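Stukden (robot arm)

Stukden is a home-built robot arm with a two-finger gripper, put together over several months in a shared workshop called Gramus. It was meant to pick small household goods out of boxes and set them down somewhere else. Its builders have described it as a low-cost picking machine for people who run a small shop from a garage. The published build notes support a narrower claim, and several workshop members have disputed the results given in them.

Background

The project began in September as a side effort of Dinesh Roy, who had earlier built a belt sorter for screws under the name Marti. Marti worked well enough on a bench but jammed whenever two screws crossed, and the sorter was taken apart for its motors. Four of those motors went into the arm. The remaining parts were bought new or printed at the workshop.

The notes give the total cost of parts as $371. This figure leaves out the printer, the power supply, the laptop and every part that broke and was made again. It also leaves out labor, which is usual in hobby write-ups and makes them hard to compare with anything sold as a finished product.

Design

The arm has a fixed base, a shoulder, an elbow and a wrist that turns. The two fingers are black and close toward each other in a straight line. Early fingers were flat plates with rubber glued to the inner faces. The rubber peeled, and the current version relies on the shape of the finger and on how hard the motor pushes.

A camera mounted near the wrist looks down past the fingers at whatever is to be picked. The software, called Prurketti, was written for the arm and takes its training from a person steering the gripper by hand through the same motion many times. The notes speak of the arm "learning to grasp." A more careful wording would be that it repeats motions close to the ones it was shown, and does so best when the box, the light and the goods are the same as before.

There is no force sensing at the fingertips. The arm judges its grip from the current drawn by the gripper motor, a common shortcut that gives poor readings on slick or heavy objects. The notes mention this once, in a list of planned changes.

The battery box task

The task most often used to show the arm is lifting a 9-volt battery out of an open cardboard box. Batteries of this type are a fair choice in some ways. They are rigid, they have flat sides, and they survive being dropped on a workbench. They are also forgiving in a way that parcels and bags are not, and a machine that can lift one has not been shown to handle a mixed bin.

Packing makes a large difference. With the batteries pressed side by side, a finger has to find its way into a gap much thinner than itself, or the gripper has to take hold of one that already stands a little apart from its neighbors. Most of the practice runs were of the second kind.
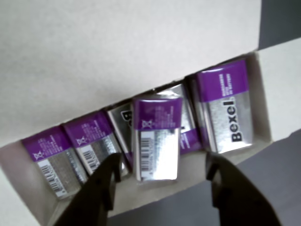

If the one you want is already leaning out of the row, you've done the hard part before the robot shows up, and I'd like to see it start with a full box packed tight. Roy answered that comment on the workshop's message board by saying that tight packing was planned for a later version. No later version has been described so far.

The notes list 222 practice runs. They do not say how many ended with a battery in the air, how many were stopped by hand, or whether runs spoiled by a loose cable were thrown out. A short table gives times for the best runs only.

Reception

Opinion within Gramus has been mixed. Members who worked on the frame have pointed to the wrist joint as the best piece of engineering in the project, and its drawings have been copied for at least one camera mount. Others have questioned the use of the word "automatic" for a machine that needs a person to set out the box, start each run and reset the arm when it stalls.

A public showing was held at the workshop on a Thursday evening. The arm completed several picks and then lost its position at the elbow, after which the rest of the showing was done by hand control. The build notes describe the evening as a success.

Status

The arm remains bolted to a bench at Gramus. The drawings are available to members on request. The Prurketti code has been promised for release but was still being cleaned up at the time of the last update.

See also

Marti (screw sorter)
Gramus (workshop)
Parallel gripper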